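Re: [rink-league] Ferreira's minutes and the playoff roster

On Thursday the Poltden list wrote:

> Can someone explain why Ferreira counts as a Gatitz player for the
> playoffs? He had 2 goals for us before the winter break and I thought
> anyone who changed clubs after October was out.

He changed clubs before the October deadline. The transfer was lodged that month but the league page was not updated until after the break, so the old listing showed him with Poltden for longer than it should have. His goals for Poltden stay in Poltden's totals. His own scoring line carries both clubs.

The rule people are thinking of covers loans. A player on loan goes back to the parent club for the playoffs unless both clubs sign the form. Ferreira was a full transfer, so it does not apply to him.

I went through the sheets last night and have him down for 539 minutes this season across both clubs – some 400 of those with Gatitz. If your sheets say something different, send them to me before the roster is closed.

Other points from the same thread:

1. Cenora have asked to start the second leg at 7.30 pm. Poltden have agreed. The ice is booked either way.

2. Goalkeepers' gloves will be checked before the warm-up, as last year. Bring both pairs if you intend to change during the game.

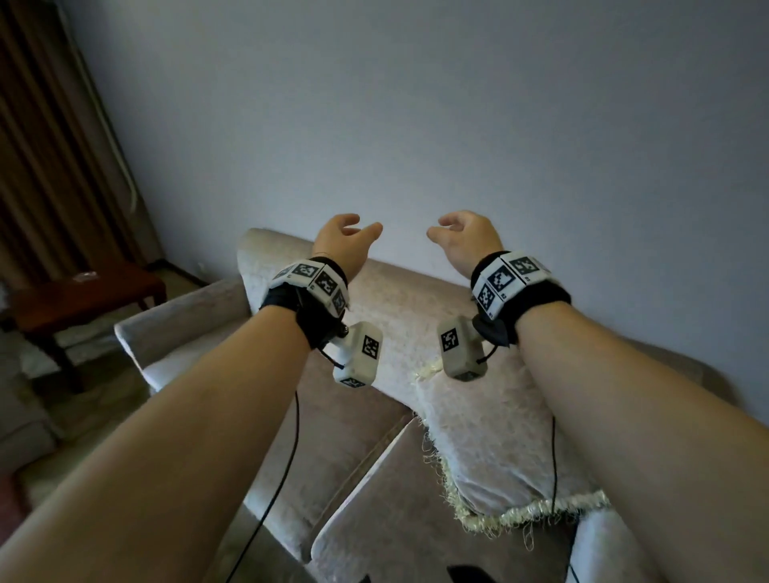 3. Each club may name 3 reserves. They must be on the sheet handed in before the first leg and cannot be swapped afterwards.

Recent messages in this list
Second leg start time
Gatitz v Cenora, score sheet correction
Lost skate guards
Re: Overtime in the group games
Referees wanted for the junior cup

Contact the list owner | Archive index | Back to top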